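Notizen Vortrag Prirnero, Stand März (Handy aus, Wasser hinstellen!)

So, hallo erst mal. Kurz zu mir, dann gleich rein ins Thema, die Folie mit den Logos überspringe ich. Ich sammle bei Stendaditz Beispiele für Greifaufgaben, also Episoden, aus denen ein Modell später lernen soll, wie man etwas anfasst. Alles in der Simulation, alles von Hand gesteuert. Das klingt nach Computerspiel, und die erste Stunde ist es auch eins. Danach tut der Daumen weh :-)

Zahlen nennen: 3620 Episoden aufgenommen, 2000 davon behalten. Hier kurz warten, da kommt meistens ein Raunen. Der Rest fliegt raus: Zögern mitten im Anfahren, Ruckler, Finger in der Tischkante. Wir haben früher auch die schlechten mit drin gelassen und das Modell hat das Zögern brav mitgelernt!

Nächste Folie, Blick vom Greifer nach vorn. Fragen, wer so steuern möchte. Zwischen den Fingern sieht man ein Stück blaugrüne Tischplatte, links steht eine große dunkle Fläche im Weg, und alles Bunte (das Regal, der orange Schrank) liegt rechts. Das Modell kriegt aus dieser Kamera genau so viel und kein bisschen mehr.
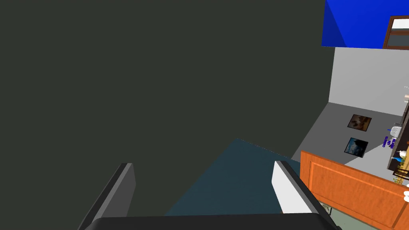

Angeliki Zacharopoulos meinte beim Probevortrag, ich solle mehr über die Startpositionen reden, denn wer immer von derselben Stelle aus losfährt, habe am Ende eine einzige Episode in tausend Kopien. Gut, also: 32 Startpositionen pro Raum, vor jeder Aufnahme neu gewürfelt. Am Anfang waren es 17 und das war zu wenig, das haben wir bei Politis (unser Testlauf, kurz erklären) ziemlich schmerzhaft gemerkt.

Dann Möbel und Farben: die tauschen wir auch durch, aber seltener. Falls jemand nach echten Robotern fragt, auf Funau verweisen, die Ergebnisse kommen erst nach der Pause dran.

Letzte Folie ist die Liste mit den Aussortiergründen. Stehen lassen, während die Fragen kommen.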